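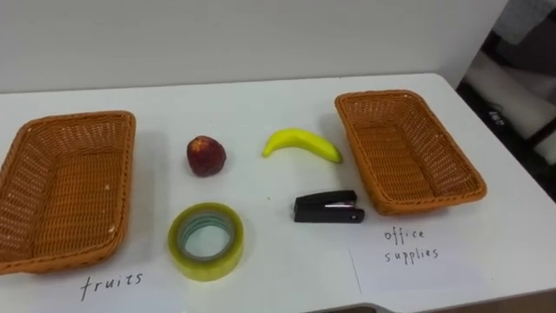
文／Delyth Bellis
Rovville 工坊通讯撰稿人

去见 Prys Rowlands 的那个下午，我本来只打算待一小时，结果茶续了好几回，离开时天都黑了。他在 Rovville 照看一台双臂分拣机，同事们按项目名叫它 Solen，他自己嘛，多半就叫“这家伙”。二月里外头冷得很，屋里倒暖和，他一边拧着肩部护罩上的螺丝，一边跟我慢慢聊，手里的活儿一直没停过。

我问他每天从哪里开始。他想了想，说从桌子开始。“大家一来都先看手臂，其实我先擦桌子。白桌面上留一点胶印，相机就可能当成一件东西，然后它就会很认真地去抓那块胶印，抓半天，你看着都替它着急。”

擦完桌子才轮到摆东西。两只藤篮，一左一右，中间放苹果、香蕉、一卷透明胶带和一个黑色订书机，前面铺上手写的纸签，一张写着“fruits”，一张写着“office supplies”。水果归一边，办公用品归另一边，任务说起来小孩子都懂。可 Prys 选这几样是有心思的：胶带卷中间是空的，透过去就是桌面，深度读数容易乱；订书机又黑又亮，会反光；香蕉是弯的，夹的位置稍偏就要转。“苹果最省心，”他笑着说，“我拿苹果来给自己鼓劲。”

纸签是他自己拿黑笔写的。我问为什么不打印，他说打印的当然也试过，只是现场的人不会每次都去找打印机，机器总得学着读人的字。“我的字不算好看，它要是连我的字都能认，那到别处也就不怕了。”

说到校准，他的话就更多了，我的笔记本也翻得更快。头部相机每天早上校一次，用的是一块 Lerker 标定板，平时包在绒布里，谁也不许拿去垫杯子。校准要从 3 个高度各取一组，误差超出他定的线就重来。有一阵子，每到下午，夹爪总是落得偏右一点点，上午却好好的。他查了软件，查了线缆，还把腕部拆开看过，最后才发现是相机支架的一颗紧固螺丝，机身热起来以后慢慢松了。“我那几天睡觉都在想坐标，”他说，“后来我太太说，你先把能拧的都拧一遍吧。她说得对。”

从那以后，他给支架换了带锁紧垫圈的螺丝，每运行 40 小时就用扭力扳手复查一遍，顺手在拧好的螺丝上画一道漆线。漆线错开了，远远就能看出来，不用等到夹爪去碰篮子边才知道。

夹爪的指垫又是另一门学问。橡胶垫用久了会发亮，发亮就打滑，胶带卷最先掉下来。他用 Foulkes 供的软垫，换的时候两边一起换，绝不只换一边。我问能不能省一点，他摇头摇得很坚决：“一边新一边旧，它夹起来是歪的。你以为省了一片垫子，后头要赔进去一下午。”旧垫子他也舍不得扔，都收在抽屉里，写上拆下来的月份，有空就翻出来比一比磨损的样子。

要是真出了故障呢？Prys 说他的规矩很老派：先按急停，断电，挂牌，再把手伸进去。新来的同事常常嫌慢，他就陪着他们一步一步做，做到不用想为止。他还留着一本纸质的维修记录，封面磨得起了毛，里面除了力矩和零件号，偶尔也有“今天声音不对，但说不上来”这样的句子。我问这种话有用吗，他翻到其中一页给我看，隔了几行，就是更换肘部轴承的记录。“耳朵有时候比报警灯早，”他说，“写下来，下次就敢信它了。”

临走前我又问他，接下来想改什么。他说想给线缆换一条走法，现在那条从肩膀后面绕过来，手臂伸到远处那只篮子时绷得有点紧，他看着不舒服。零件已经订了，等到货就动手，他让我到时候再来，还特意嘱咐，茶他来泡，饼干得我带。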